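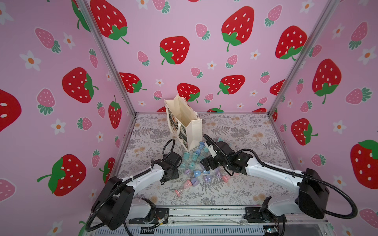 How often do plastic toys need washing?

Once a month for toys that stay in the house, and the same day for anything that has been in the yard, in the car or in a mouth. Toys that have been near a sick child get washed before they go back in the bin.

Home | Kitchen | Laundry | Kids' Rooms | Workshop | Ask Us

Washing, Sorting and Storing Small Toys
By Liam Cropper
Updated 3/26/22
4,000 shares | 16 comments

The big toys look after themselves. A ride-on truck gets wiped down when somebody notices it. The small stuff goes years without a wash, and it ends up under the couch, in the vacuum and in the bottom of every bag in the house. I do ours in one go, in the kitchen, and it takes most of a morning the first time. After that it is a short job.

Before you start

Tip everything out on an old sheet. When you are done, you can pick up the corners and shake the grit outside. Pull out these before anything gets wet:

- Anything with a battery door, even if the toy stopped working long ago
- Anything with a squeaker or a small hole in the base
- Wood, felt and cardboard
- Anything with a paper sticker your kid cares about
- Cracked pieces and pieces with sharp edges, which go in the trash

Check the battery doors while you have them out. If there is white or green crust on the contacts, put on gloves, take the batteries out, and dab the contacts with a cotton swab dipped in white vinegar. Wipe with a damp swab and leave the door open overnight. If the spring has rusted through, the toy is finished.

Washing in the sink

Use hot tap water and a squirt of dish soap. Let the toys soak 20 minutes, then scrub the creases with an old toothbrush. Rinse in clean water. A mesh laundry bag is handy for the very small pieces. Zip them in, swish the bag through the soapy water, then through the rinse, and hang the whole thing from the faucet to drip.

Put the strainer in the drain first. I have taken the trap apart for a doll shoe and I don't want to do it again.

The top rack of the dishwasher works for solid, hard plastic with no seams. Turn off the heated dry. Thin plastic warps, and cheap paint comes off in flakes. If you aren't sure about a toy, do it by hand.

Hollow toys

Bath toys and anything else with a hole will hold water, and what comes out later is black. Squeeze them out hard and stand them hole down on a rack. If black bits come out when you squeeze, throw the toy away. You can plug the hole on a new one with a dot of hot glue before its first bath. Let the glue cool all the way first.

Sticky plastic

Old soft plastic sometimes goes tacky. Dust with baking soda, leave it an hour and wash it off. If it is tacky again a week later, the plastic itself is breaking down and no amount of washing will fix it.

Marker and sticker gum

Rubbing alcohol on a cotton ball takes off most ballpoint and marker. Test the underside. For sticker gum, rub in a little cooking oil, wait, and wash with dish soap. Don't use nail polish remover on plastic. It melts the surface and leaves a dull patch.
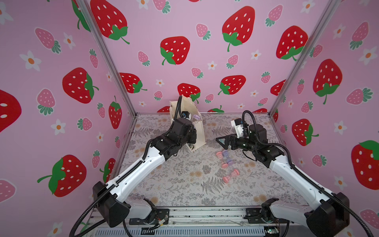 Let everything dry completely before it goes away. I lay towels on the counter and turn the pieces over at lunch. Toys put away damp will smell in a closed bin, and then you get to wash the bin too. A fan pointed across the towels speeds things up. Don't put plastic on a radiator or in a low oven.

Sorting

Keep the number of groups low. We started with a separate box for animals, vehicles, play food, blocks and so on, and it lasted until February. Now there is one for things that build, one for things that pretend, and one for everything else. A four-year-old can manage that. Adults can too.

Lost pieces go in a jar on a shelf. When you find a puzzle piece or a wheel, it goes in the jar. Once in a while, go through it and match up what you can.

What to store them in

Clear bins with lids stack well and you can see what is in them. Buy all the same kind. I bought two brands that looked the same in the store and the lids don't swap, which is a nuisance every single week.

Canvas bags are fine for toys that travel. They fold flat, they don't crack, and they hang on a hook. Pick one with a flat bottom so it has a chance of standing up while you load it.
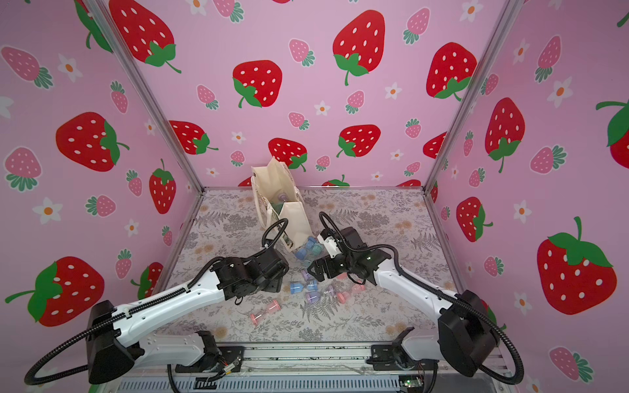 Cream canvas tote and strawberry wallpaper.

Shake canvas bags out over the trash before you wash them. Turn them inside out, run a brush along the bottom seam, and wash cold. Hot water shrinks canvas and the handles pucker. Pull it into shape while wet and hang it by the bottom edge. If it has printing on it, iron the inside only.

Paper bags are good for sorting day and for hand-me-downs. Fold the top edge down twice to make a stiff rim. Write on them what is inside, with the age, before you put them in the closet.

Set a hook low enough for the child. Ours is on the back of the door at 4 feet, and I should have put it lower.

From the comments

Érica Peixoto: I use a salad spinner for the little bricks. Bought a cheap one just for that. They come out nearly dry.

Liam Cropper: Good one. I'd keep the lid on tight and go easy on the speed.

Mellor Mom: What about doll hair?

Liam Cropper: Cool water, a drop of fabric softener, and a wide comb. Start at the ends. Keep the water out of the head if you can, as it takes days to drain.

See all 16 comments

Related
Getting Crayon off Painted Walls
How to Wipe Down Wallpaper Without Lifting the Seams
Drawer Dividers from Scrap Wood
Cleaning a Sink Trap
Canvas, Denim and Duck: What to Wash Cold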